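Can it fold a towel yet? Chores and machines, May update

Quick one this month, lots of mail on the same question. People want to know if they should hold off on learning to fold properly and just wait for the robot. Short answer: no. Longer answer below, with tips you can use tonight.

Towels first. Sounds easy. Isn't, for a machine. Cloth changes shape every time you touch it, so there's no fixed "grab here" spot like on a mug handle. Two fingers pinch one layer or they pinch two, and picking up two when you wanted one is where it all goes wrong. Same mistake people make with fitted sheets.

What makes it easier, for a machine or for you in a rush:

Big flat table. Not the bed, beds sag.
Plain table, dark towel, or the other way round. You see the edges quicker.
Smooth it out flat before the first fold. Every crease you leave in gets folded in too.
Fold toward you, then turn the towel, then fold toward you again. Saves reaching.

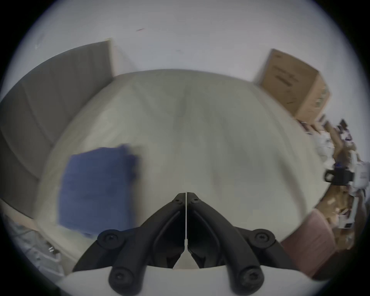 Small stuff like dish towels and napkins is where I'd expect machines to get useful first. Few folds, square corners, nothing dangling. Shirts are a long way behind. Fitted sheets, don't ask.

Ha-neul Yook wrote in from a small laundry, Clesteck, where they do 530 napkins on a busy day. They had a folding machine in on trial. Good on the flat pieces, she says, but someone still has to feed them in one at a time, corners straight. So the folding got faster and the sorting didnt. Her tip: sort by size before anything gets folded, three bins, and shake each piece once, hard, as it comes out of the dryer.

Shop floor next. Joonas Vainio at Huttunen packs spare parts and wanted to know about unpacking. Boxes are OK for a machine if they're all one size and taped the same way. Mixed boxes, torn flaps, plastic film, no. He timed himself at 19 seconds a box, knife in one hand. Tips from him: cut the tape along the short sides first, then the middle, and flatten the box right away. Don't make a pile "for later". The pile always wins.

Floors. Yes, machines do these now, sort of. Pick up cables first. Pick up cables agian after the kids come home. Long hair on the brush, snip it with a seam ripper every couple of weeks.

Dishes. You already own the robot. Scrape, don't rinse.

Windows, dusting shelves, wiping down a crowded counter: still you.

Reader question, from Raili Turunen: would I pay 100 a month for a machine that only folds towels? Nope. I have 4 people in the house and the towels take one kettle boil. If I had Ha-neul's napkins, maybe.

Next month, stains on blue cotton. Send me yours.

Oona Suominen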